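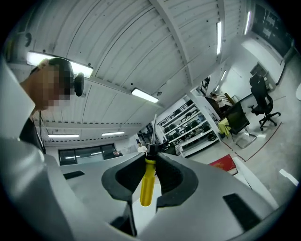
How to put up a shelf on a plasterboard wall and have it stay there

Most shelves that fall down were put up in a hurry, at about nine in the evening, by a person who had tapped the wall twice and formed an opinion. I have been that person. The shelf in question held cookery books and came down on the toaster.

This page covers one plain shelf on two brackets, fixed to the hollow sort of wall found in most houses built in the last fifty years. If your wall is brick, you want the other page. If it is lath and plaster, you want a stiff drink, and then the other page.

What you need

A shelf board and two brackets
Screws to suit the brackets
Plasterboard fixings, the metal kind that open out behind the board
A stud and cable detector
A spirit level
A pencil
A drill with a few bits
A screwdriver that fits the screws (see below, I go on about this)
Masking tape

I used the plain white Veres brackets from the hardware shop in Didport, mostly as they were the only ones left with both halves of the pair in the box.

Step 1. Decide what is going on it

Do this before you buy anything. Paperbacks are lighter than they look and plates are much heavier. My wall is 2,232 mm from door frame to corner, and the temptation was to fill all of it. A long shelf gets filled and then sags. Mine ended up as a modest board with a bracket near each end and nothing on it that I would cry over.

Weigh a typical armful on the bathroom scales, multiply by the number of armfuls, and compare that with what it says on the packet of fixings. Then assume the packet was in a good mood on the day it was written.

Step 2. Find the studs

Behind the plasterboard there are upright timbers. In my house they are 400 mm apart, apart from the ones that aren't. Run the detector slowly along the wall at the height you want and stick a bit of masking tape wherever it beeps. Go back the other way. If the two sets of tape don't agree, do it a third time.

Screwing into a stud beats any clever fixing ever made. If you can shift the shelf a little to catch two studs, shift it. You will stop noticing it's off centre in a week. Visitors never notice, except for one sort of visitor, who would have found something anyway.

Check for cables and pipes with the other setting. Keep well clear of anything directly above, below or beside a socket or switch, beep or no beep.

Step 3. Mark the holes

Hold the first bracket up and mark the top hole only. Put one screw in loosely, let the bracket hang, check it with the level and mark the bottom hole. Take it down again.

For the second bracket, lay the level across from the first. If it won't reach, rest it on the shelf board. Ignore the ceiling and the skirting. Neither is level, and lining a shelf up with them gives you three things that are wrong in three different ways.

Step 4. Drill

Into a stud: a pilot hole a bit thinner than the screw.

Into hollow board: a hole exactly the size the packet asks for. Too tight and you crush the edges getting the fixing in. Too loose and it spins forever. Go gently and don't lean on the drill, or you'll arrive on the other side sooner than planned.

An envelope folded open and taped under the hole catches the dust. I mention this every time and do it about half the time.

Step 5. The screwdriver bit

Use the right one. Cross-head screws come in at least two patterns that look the same from a normal distance, and the wrong driver will climb out of the slot and chew it. Try the tip in the screw head before you start. It should sit snugly and hardly wobble.

Do the last few turns by hand even if you own a cordless. Plasterboard gives you very little warning between firm and ruined.

Step 6. Fit the board and leave it be

Put all the screws in loosely, check the level again, then tighten a little at a time, top and bottom in turn. Lay the board on, pencil through the bracket holes from underneath, take it off, and drill short pilot holes. Wrap tape around the drill bit to mark the depth. A screw point coming up through the top of a finished shelf is a special kind of sadness.

Load it gradually. A few things today, more tomorrow.

If it goes wrong

The fixing spins: pull out the screw, grip the collar with pliers and try again. If it still spins, move up a size.

The hole is in the wrong place: fill it, sand it, paint it. If the bracket covers it, you never made it.

The shelf slopes: slacken the lower bracket, slip a bit of card behind the bottom, tighten. This cures a forward tilt only. A sideways tilt means new holes, or a house rule about round objects.

The shelf is fine but you hate it: I can't help there.

Last updated 10 April 2024. I have added the note on pilot holes, after March.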